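# Cleaning up a two-channel rack and mounting it on a board

These steps are for the long Skirnuvska rack, the open one with two parallel channels. They work for most printed racks of the same shape. The print comes off the bed usable, but the channels are usually tight and the underside has a lip that keeps it from sitting flat. Plan on an evening, plus overnight for the glue.

## What you need

- The printed rack
- A flat wooden board, longer and wider than the rack
- A cordless rotary tool with a small sanding drum and a felt wheel
- Sandpaper in 120 and 240 grit
- A tall block for checking the channels
- Wood glue or epoxy (I use Skuvow two-part)
- Two short screws and washers, if you want screws as well
- Pencil, square, masking tape
- Safety glasses and a dust mask

I print in Kotian white PLA. PETG is fine too, but it gums up the sanding drum faster.

## 1. Check the print

Set the rack on a flat table and press on each corner. If it rocks, find out which side is high before you start sanding. A small rock comes out with sandpaper. If you can slide a coin under one end, reprint it with a brim.

Look down both channels from the end. Strings and blobs mostly collect at the corners where the nozzle changes direction. Pull off what you can with your fingers or pliers.

## 2. Flatten the underside

Tape a full sheet of 120 grit to the table, face up. Put the rack on it and push it in long strokes, turning it end for end every so often. Keep your hands low and over the middle. An open rack flexes, and if you press on one end you will sand that end thin.

Stop when the scratches cover the whole underside. Switch to 240 for a few strokes if the edges feel sharp.

## 3. Open up the channels

Put the sanding drum in the rotary tool and set it to the lowest speed. PLA melts before it cuts if the drum is going too fast, and melted plastic smears back onto the wall as a ridge that is harder than what you removed.

1. Hold the rack down with one hand, well behind the tool.
2. Touch the drum to the wall and keep it moving along the channel.
3. Make one pass down one side, then one down the other.
4. Brush out the dust and test with the block.
5. Repeat where it sticks.

The drawing gives 23 mm for each channel. Mine came out tight at both ends and fine in the middle. Mark the tight spots with pencil so you don't widen the parts that already fit. The block should go in and out with two fingers and still stay put when you let go.

A 2000 mAh battery lasts longer than this job takes. The drum wears out first. Have a second sleeve ready.

## 4. Prepare the board

Any flat, dry offcut will do. Sand the face and break the edges so you don't get splinters moving it around. Leave it unfinished where the rack will go, as glue does not hold well on varnish.

Lay the rack on the board and move it until you like the position. I leave extra board on the side I pick it up from. Trace the outside lightly with pencil, and check the long line with a square against the edge of the board.

If you are using screws, the Skirnuvska file puts the holes 137 mm apart. Measure your own print anyway. Drill pilot holes in the board only, and do not run a drill bit through the plastic. It grabs and cracks the wall.

## 5. Glue it down

Scuff the underside one more time with 120, wipe off the dust, and put a thin line of epoxy on each long rail. Keep it back from the inner edges or it will squeeze up into the channels.

Set the rack on the pencil outline, tape it at both ends, and put a weight on top. A couple of books is enough. Check the channels for squeeze-out after ten minutes and clean it with a cotton swab while it is still soft. Leave it overnight.

## 6. Final fit

Run the block through both channels again after the glue has cured. Clamping can pull the walls in slightly. If it binds, go back to 240 grit wrapped around a thin stick. The rotary tool is too aggressive at this stage.

The felt wheel takes the haze off the top edges. Skip it if you don't mind the sanded look.
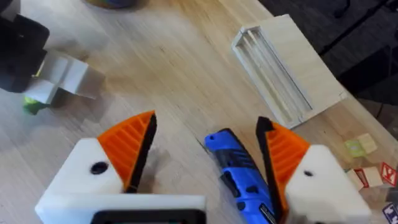
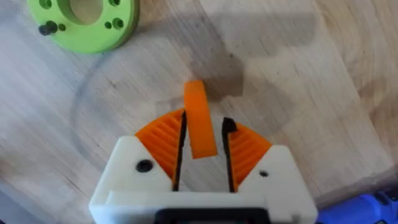 *First: blue cordless tool on the table, white rack resting on its board. Second: the orange block.*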